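Progress Report: Shell and Natural Bead Jewelry Program
Submitted to the Karras Craft Enterprise Fund
August 2023
Prepared by Gisela Fuentealba, Program Manager, Brarcombe Workshop

1. Production

The workshop completed its second collection on schedule. The collection covers necklaces, anklets and matching earrings in mother-of-pearl, olive shell and dyed wood bead, with a small group of pendants in polished horn. A total of 47 designs have been approved for wholesale, and each now has a fixed bill of materials, a finished length and a packing code.

Two designs from the original plan were withdrawn. Both used a thin-cut shell disk that chipped at the drill hole during stringing, and the supplier could not offer a thicker cut at a price the line would bear. The material already purchased has been set aside for earrings, where the load on the hole is lighter.

2. Training

Five stringers finished the knotting and finishing course led by Facundo Figueroa. The course was extended by up to two weeks for those who needed further practice with crimp covers and adjustable closures. All participants are now working on regular orders and are paid at the full piece rate.

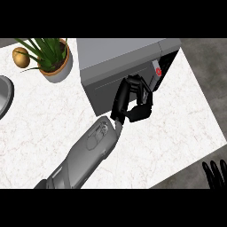 Mr. Figueroa has also rewritten the written standard for closures. The former version allowed either a glued knot or a crimp on elastic pieces, and customers received a mix of both within one order. The new version requires a crimp on every necklace and a glued knot on stretch anklets only.

3. Sales and Distribution

Nulamport remains the principal wholesale buyer and has renewed its agreement for the coming season. Grukley placed a trial order for anklets in natural and bleached shell. Its buyer asked for plain card backing in place of the printed sleeve, and this change has been made for that account. Retail sales from the workshop counter were lower than planned – the shorter opening hours in the spring are the main cause.

4. Difficulties

Color matching on dyed wood bead continues to cause delays. Turquoise and coral lots varied enough between deliveries that strands could not be combined. The workshop now asks for a sample strand from each dye lot before accepting a shipment.

5. Next Period

The remaining grant funds will be applied to a second drilling station and to the printed wholesale catalog. Catalog copy is in draft, and final proofs are expected in October. A revised budget table is attached separately, with the stock valuation requested by the Fund.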